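Bondik Craft Table, long, white top

Product page updated 30 Mar 2026

The Bondik is a long white table for people who make things at home or in a small studio. It is made for paper work, glue, dried plants, small sculpture and all the other jobs that need more room than a kitchen table can give. We sell it from our shop in Plistthorpe and we deliver to most addresses.

Many customers write to us that they bought first a smaller desk and after some months were moving everything to the floor. With a long top you can leave one project to dry at one end and continue with another one in front of you. You don't need to pack away the ruler and the tape every time somebody wants to put down a cup.

The top is white on purpose. We had it also in grey for a short time, but the makers who tried it preferred the white, where a cut thread or a small piece of wire is easy to find again. Colours of paper and paint also look more true on it.
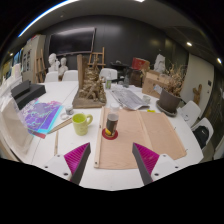 For cutting and for wet glue we recommend to lay a board or a sheet of thick cardboard on the top first. The surface is easy to wipe, but a sharp knife will leave a line in it, and such lines are not covered by the guarantee. Old newspaper is good enough for painting. Please use a saucer below plant pots and a coaster below mugs and jars, as you would do on any good table.

If you work with driftwood, roots or other natural material, brush off the sand before you put it on the table. Sand is the most common reason for scratches. A heavy piece on a flat base can stand on the table for as long as you like, only lift it when you want to move it and do not push.

Size and weight
Length: 200 cm
Width: 90 cm
Legs: 4, to be screwed on from below
Maximum load: 90 kg, evenly spread

Assembly
The table comes in one flat parcel with the key and 8 screws. Two persons should turn it over when the legs are on. Tighten the screws again after the first weeks of use, this is often forgotten.

Cleaning
Use a soft cloth, warm water and a little dish soap. Dried white glue comes off if you put a damp cloth on it and wait a few minutes. Do not use acetone or a scouring pad. For marker ink, try the Skirnilari cleaning paste, first on a small place near the edge.

Goes well with
Skirnilari cleaning paste, small tin
Lefèvre cutting mat, large
Lefèvre drawer, to be fixed under the top (not for tables bought before last August, the holes are in another place)

Delivery and returns
We deliver to the front door. If you live upstairs, please tell us when you order, so we can send two drivers. A table which is not assembled can be returned in its own packaging. For a table with damage from transport, send us a photo of the parcel and of the damaged part, and we will replace the part without cost.

Spare legs and screws can be ordered separately. Please write the colour of your legs in the message field, black or white.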